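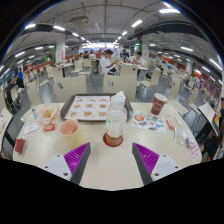

Food court table, tray and bottle still on it.

Do you clear your own tray?
Posted by sberge_19

Quick one. Had lunch at the food court upstairs from Sekuvley on Saturday and got into it with my brother in law over whether you take your tray back or leave it. I always take mine. He says thats what the staff are for and I'm doing someone out of a job. Curious where people land

dhalvorsen wrote:
Take it back. Not even a question. I bussed tables 2 summers in college and the trays weren't the bad part, it was drinks. Half a soda left in a cup, somebody balls up a napkin and stuffs it in there, then the whole thing goes over in the cart.

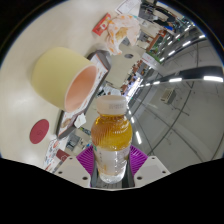

And the bag ends up weighing a ton and leaks all down the service hallway. So if you do one thing, pour your drink out first. Please.

Louro_C wrote:
Depends where you are tho. Where I grew up nobody took a tray anywhere, you'd get a weird look. Moved here and got yelled at by an old lady in my first week, pointing at the rack. Now I do it without thinking.

tuncay.a wrote:
Going to disagree with most of you. The rent those places pay includes cleaning, that cost is in your sandwich. If the mall wanted us to do it they'd put the racks somewhere you can find them. Ours has ONE and it's behind the restrooms.
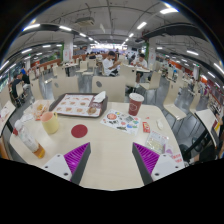
Also they changed the bins in October, now it's five holes with tiny pictures over them. Paper liner goes where? Greasy paper? Lids? I stood there like an idiot with a line behind me. I'd rather leave it neat on the table, stacked, and let somebody who knows the system sort it.

dhalvorsen wrote:
"neat and stacked" is fine, I'll give you that. Most people don't stack.

sberge_19 wrote:
@tuncay.a ok but what about the person waiting for the table? Noon at ours there's easily 200 people circling with food in their hands

tuncay.a wrote:
Then they move the tray over. Takes a second. I do it all the time

Louro_C wrote:
eww no. Not touching a stranger's napkins

maxcollet wrote:
I manage a counter (not at that mall). We lose trays constantly — into the trash, whole tray, liner and all. So people who "help" in a rush aren't always helping. Slide the stuff off, tray on the rack, done.

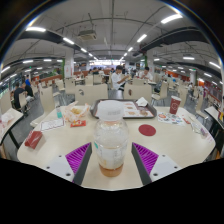
Bottles I'd keep apart if you can stand to. Caps back on loosely, not cranked down, or they pop when the bag gets squeezed. And don't stack trays with food between them, they stick and we end up prying them apart at closing.

sberge_19 wrote:
Didn't know that about the caps. Showing this to my brother in law, he'll just quote tuncay at me

tuncay.a wrote:
smart man

dhalvorsen wrote:
still say pour the drink out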